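Torport Residents' Forum > Common Areas > Table mats in the activity room

N_Kabbaj
Posted Aug 7, 2025
Residents are asked to comment on the proposal to keep a mat on each white table in the activity room. The tables were refinished in June at a cost of $693, and two already have scratches.

kimden_unit7
I do not support the proposal. Mats collect crumbs and glue, and the tables were chosen because they wipe clean. A written rule about cutting would be sufficient.

Ivana Salinas
With respect, a rule was posted last year and was not followed. I would favour mats, provided the colour is plain. Has a size been settled?

N_Kabbaj
The brown one is the size I would recommend. It covers most of the tabletop and leaves a strip of white along the near edge and at the sides.

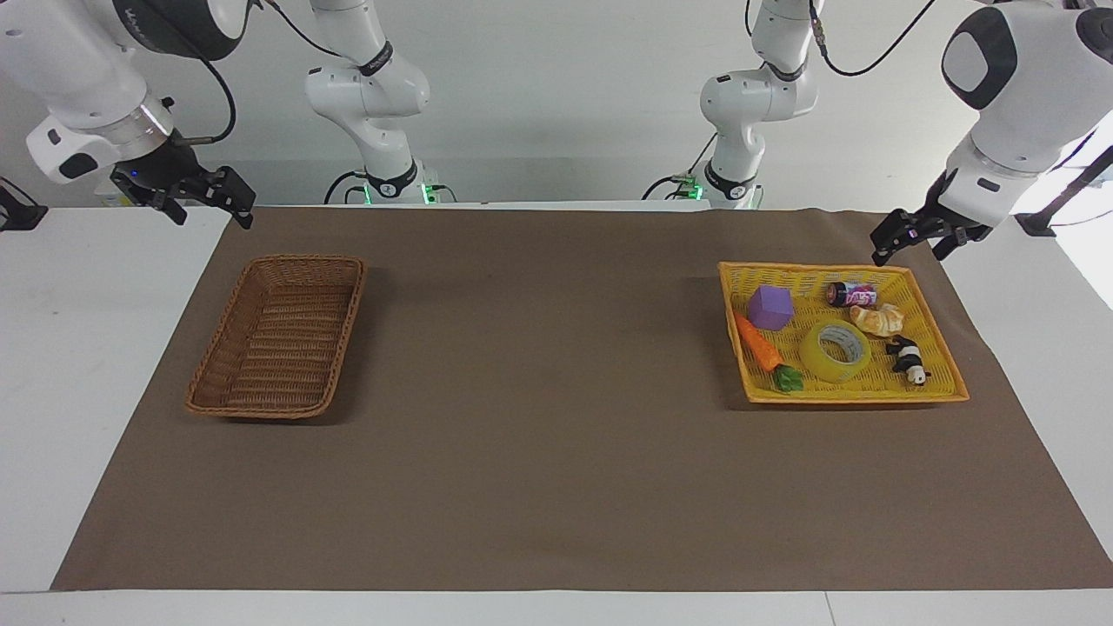
Mats would be stored flat in the Vernon Street cupboard and signed out with the room key. Anyone using paint would still be required to put down newspaper.

kimden_unit7
My objection stands with regard to cleaning. Who will wash them?

bundgaard_r
The last group to use the room should do so, as is already the case with the trays. I would add that a dark colour hides marks, and I am not persuaded that is a benefit.

Ivana Salinas
Agreed on the washing. I would ask that comments remain open for another 7 days.

N_Kabbaj
That is acceptable. The thread will stay open.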